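DNS cache times on the home server

I moved the resolver to the Stumus box in October and spent an evening on TTL values. The record for the Bonow mirror is published at 3600. The first query through the cache returned 3599, as expected. The second returned 711, from a different upstream that already held the record.
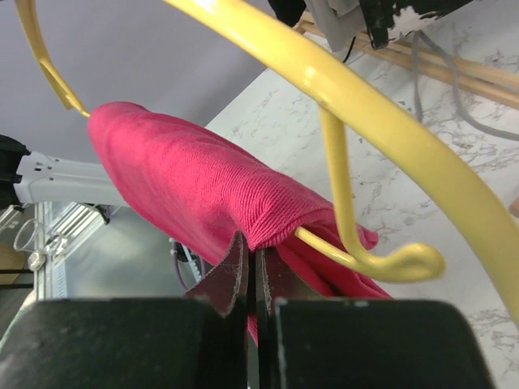
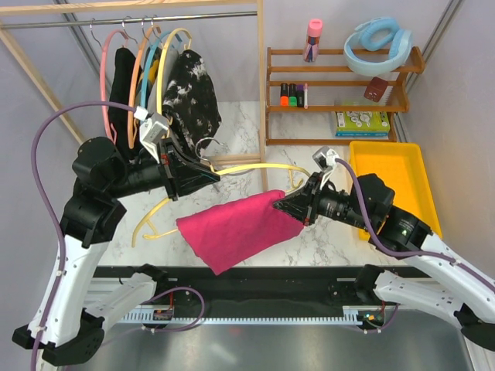 A yellow clothes hanger in both.

The fix was to drop the second upstream and set a minimum TTL of 5 seconds. Dayana Espinoza suggested 100, but that made failover to Ernari too slow for my taste. Logging is now on for cache misses only. The hit log filled the small partition twice before I moved it.

Still open: negative answers for the Robles subdomain are kept longer than the SOA says they should be. I have not found the setting responsible.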